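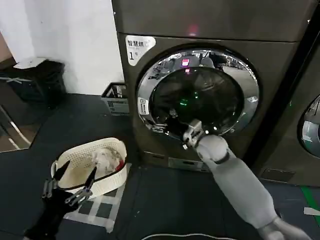

# Unit 1 – front loader, dark bronze-gray

Stock no. 3226. Used, floor model from our Detbridge shop. For sale or for rent, same page for both, scroll down for whichever one you want.

Quick version: front-loading washer, big round door, chrome ring, tinted glass. Flat matte top. Ex-laundry room, one owner before us. Runs. Come see it any Thursday.

## What you get

- The machine
- Inlet hose, drain hose, both new
- Power cord (fitted, don't swap it)
- 2 spare door seals, still in the bag
- Printed manual, English. Stapled, a bit ugly, complete
- Leveling wrench

Not included: pedestal, stacking kit, drip pan. We have pans in stock, ask at the counter. No stacking kit for this model from us or from Galix, so please stop asking Ronja for one.

## Looks

Dark bronze-gray casing. Reads almost brown under warm bulbs and plain gray in daylight, so if you're matching cabinets bring a sample. Top panel is matte and flat with a thin seam where it meets the body. Chrome ring on the door is polished and thick. Shows fingerprints, obviously. Wipes off with a dry cloth.

White sticker on the front, upper left, reads 智慧烘 1号. The second part is just "number 1", it's how the last owner kept track of their machines. First part is roughly "smart dry" – please read the dryer note below before you get excited. We left it on. Peels with a hair dryer and a plastic scraper if you want it gone, go slow, don't use a razor on that finish.

Small white label on the left side of the chrome ring, gray print and symbols. Leave that one alone.

## Lights

Red light on the top panel, near the middle. Small. Faint glow on the surface around it, easier to see with the room lights down. It means the machine has power. It doesn't mean a fault, we get that call alot.

Faults show up as a code on the display. Write the code down before you switch off, then call us with it. Without the code we're guessing.

## Dryer note

Sold as a WASHER. We don't list a dry cycle for it, we haven't tested one and we won't warranty one. Plan on a separate dryer or a rack. If you need both in one box talk to Valter Westerberg, he keeps the combo list and it changes weekly.

## Cycles

Names are how they appear in the English manual.

- **Quick** – 42 minutes. Half load, light soil, T-shirts and so on
- **Everyday** – longer, full load
- **Cotton hot** – sheets, towels, kitchen cloths
- **Delicate** – low spin. Use a mesh bag for anything with hooks or straps
- **Rinse and spin** – also good after hand washing a sweater
- **Drum clean** – run empty, once a month

Start with Everyday if you don't know. Most people never touch the rest.

## Loading and unloading

Door swings toward the left as you face it. Leave room on that side. If there's a wall there the door will stop short of fully open and you'll be pulling wet sheets around a corner every week, so measure first.

Shake things out before they go in. Don't cram. A hand's width of air at the top of the drum is right.

When it's done, wait for the lock to click. Then open all the way, reach in low and run a hand along the bottom lip of the drum. Socks. Always socks. Kids' socks, one glove, the little cloth that came with somebody's glasses. They lie flat against the metal and you can't see them through tinted glass. Check the fold of the rubber seal too while you're down there.

Leave the door ajar between loads. Not wide, a couple of fingers.

## Base panel

Light gray recessed panel down near the floor. Keep it clear, no rugs pushed up against it, no boxes. Don't pry at it. If the machine won't drain, switch off, close the water tap and call. Torbjørn Amundsen does the service visits and he'd much rather come out than walk you thru it on the phone with water on your floor.

## Care

Detergent: HE liquid or powder. Less than the bottle says, nearly always. Suds still on the glass at the end of a cycle = too much.

Softener: go easy or skip.

Chrome and glass: damp microfiber, then dry. No scouring pads on anything, inside or out.

Top panel: it's matte, it marks. Don't store bleach up there. Don't fold jeans on it, rivets scratch.

Seal: wipe after the last load of the day. Black spots mean it stayed wet too long – drum clean, hot, then leave the door open overnight. If they don't shift, that's what the spare seals are for.

## Fitting

Hard level floor. Tile, concrete, sealed wood over solid joists. Not carpet. Set all the feet, lock the nuts, push down on each top corner. If it rocks at all it will walk on spin.

Take the transit bolts out. We put them in for the truck, they have orange tags, they MUST come out before the first run. Keep them in a drawer for the next move.

First run empty, hot, no detergent.

We can do all of this for you, see delivery.

## Sale or rent

**Buying:** price on request, it moves with the season. October is usually slow so ask then. Card or bank transfer. Labor and parts covered until the next stock change, terms are on the back of the invoice and Gunvor Halvorsen can go over them with you.

**Renting:** monthly, deposit up front, service visits included. We pick it up when you're done. Renters please leave the sticker on, we've started using it ourselves.

**Hold:** we'll hold it 2 days on a phone call. After that it goes to the next name.

## Delivery

Ground floor anywhere in Detbridge is included. Stairs are extra, tell us how many flights when you book and tell us about the tight turn on the landing. Tape-measure your doorways with the door ON its hinges.

Old machine taken away if it's disconnected and drained. We don't disconnect gas anything.

Shipping to the Cáceres shop possible, takes longer, goes on the shared truck. Ask Ylva Boström for the next run.

## Contact

Herkico, used and rental appliances, Detbridge. Counter is open from 9 am. Give the stock number, 3226, or just say Unit 1.

Questions about fit or power: Torbjørn. Everything else: Ronja Öberg at the counter.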